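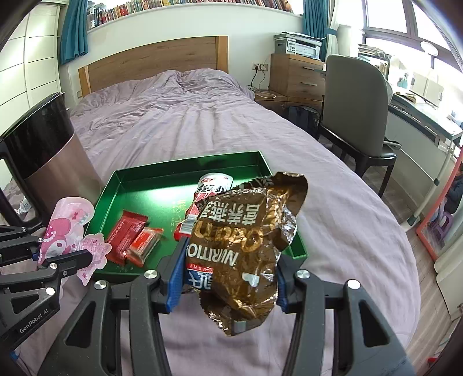

Chapter 6: Living in One Room

By the end of this chapter you should be able to:
explain how a single room comes to be used for sleeping, eating, study and storage
draw up a simple plan of a room and mark its zones
work out the yearly running cost of a small electrical appliance
describe the duties of tenant and landlord in a shared house

6.1 The room as a household

Earlier chapters dealt with the family home, where each activity usually has a room of its own. Many people spend part of their lives in a home of a different kind. Students, trainees, seasonal workers and people who have just moved to a new town often rent one room and share a kitchen and bathroom with others. The room then has to serve as bedroom, sitting room, larder and office.

Writers on housing call this a single-room household. The term covers a rented bedroom in a shared house, a study bedroom in a hall of residence and a bedsit. A bedsit differs from the other two in having its own cooking facilities, however small. A studio flat has its own bathroom as well and is treated in Chapter 7.

In a single-room household the bed is normally the largest piece of furniture. It takes up floor space day and night, and most people use it for far more than sleep. It becomes a sofa, a desk, a place to sort washing and a place to put things down. Any plan of the room should begin with the bed and fit the other furniture to it.

6.2 Case study: Hegarty House, Romasley

Hegarty House is a former draper's shop in Romasley, converted into 24 single rooms. Each floor has one kitchen. Éabha Mulligan moved in one September to start a course in textile repair, and kept a diary of how she used her room during her first term.

She had expected to eat in the kitchen. By the third week she was taking most of her breakfasts and nearly all her snacks in her room, as the kitchen was busy between 7.30 and 8.30 in the morning. Her diary also records what she brought upstairs: a mug, a tray, a tin for biscuits and, later, a small kettle.
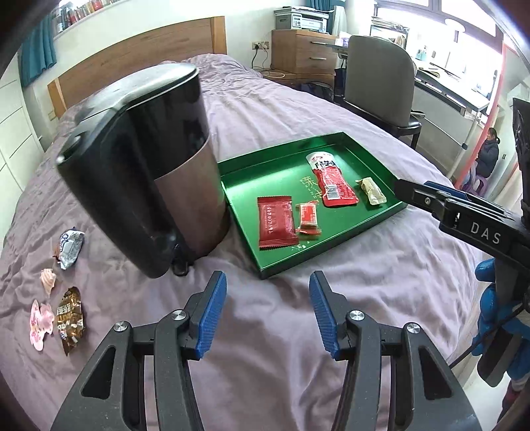

Each of these items needed a place to be kept, and the room had been let with one shelf and a narrow wardrobe. Éabha's answer was to divide the room into zones. The end nearest the door was for coats, shoes and bags. The wall under the window was for study. Food and drink were kept on a low cupboard beside the only double socket, and the rest of the room was for sleeping.

Her neighbour, Bhavana Alva, had a room of the same size but arranged it by time of day. A folding table stood open until the evening and was then put away behind the wardrobe. Both methods are in common use. Zoning suits a person who leaves work half finished overnight. Arranging by time suits a person who wants a clear floor.

Activity 6A

Measure a room you know well and draw it on squared paper. Mark the door, the window, the sockets and the bed. Shade the floor that must be left free for walking. Compare your plan with a partner's.

6.3 Small appliances and their cost

The power of an appliance is given in watts on its rating plate. A kettle rated at 2000 watts uses two units of electricity if it runs for a full hour, but it seldom runs for more than a few minutes at a time. Boiling only the water needed lowers the cost further.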